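Skulura members' newsletter
13/04/2020

Shirts, the sofa and what to do with the box from January

Many of you wrote to me after the last newsletter and asked the same thing: is the laundry of the team shirts still going on while the hall is closed? Yes, it is. The shirts are now washed and folded at home, and the sofa has become the folding table. I wish to share how we do it, so that everybody who has taken a bag home does it in the same way.

Please wash the red ones separately. The white parts on the sleeves take color very easily, and we already lost two shirts in January to a pink shade which did not come out again. Cold water, a short program, inside out. Do not use the dryer. Then shake every shirt well before you fold it, because the knit keeps all the creases from the drum.
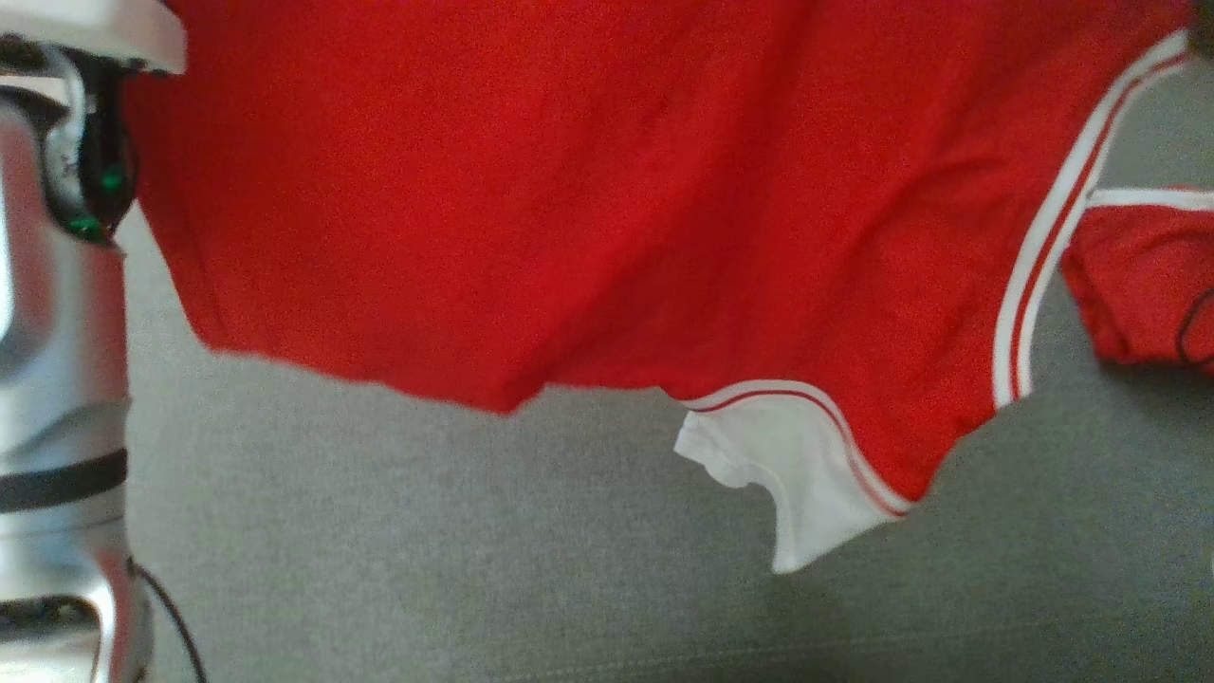
The sleeves need the most patience. The striped edge likes to roll inward when the shirt has been hanging on a line, and if you fold it like this, it stays rolled until the next match. Pull it straight with two fingers and let it lie for a minute. I hold the shirt up by the shoulder first, then lay it down with the front side under, turn in both sleeves, and fold the bottom to the neck. Some members make three folds. For our shelves at Grillerov two folds are better, the boxes from Erka are wide but not deep.

One box takes 10 shirts. Please do not press in more, even if it seems to be possible.

If you have no big table, a sofa is good enough, but clean it first. Ours is gray with a woven cover, and this kind of fabric holds every hair and every crumb. I go over it with a damp hand, always in one direction, and then with the lint roller. Begin at the back and finish at the front edge, where the seam is. Most of the dust collects along this seam. 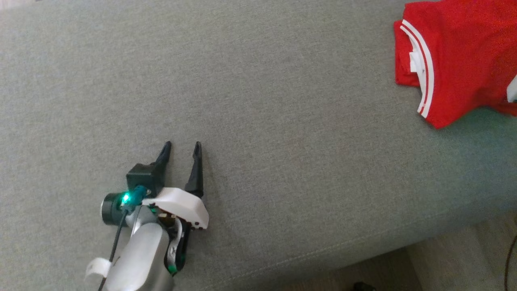

Wait until the cover is dry. A freshly washed shirt on a damp cushion will smell by the evening, and you can start again from the beginning.

About the money: detergent, the new boxes and the repair of the washing machine came together to 1,985 crowns, and 703 of this was already paid from the winter raffle. The rest we will take from the membership fees.

We have 71 shirts on the list. If you find one at home which is not in your bag list, write me the number from the back. The bags can be left at the side door of the Vlček shop, in the morning only, and please tie them closed.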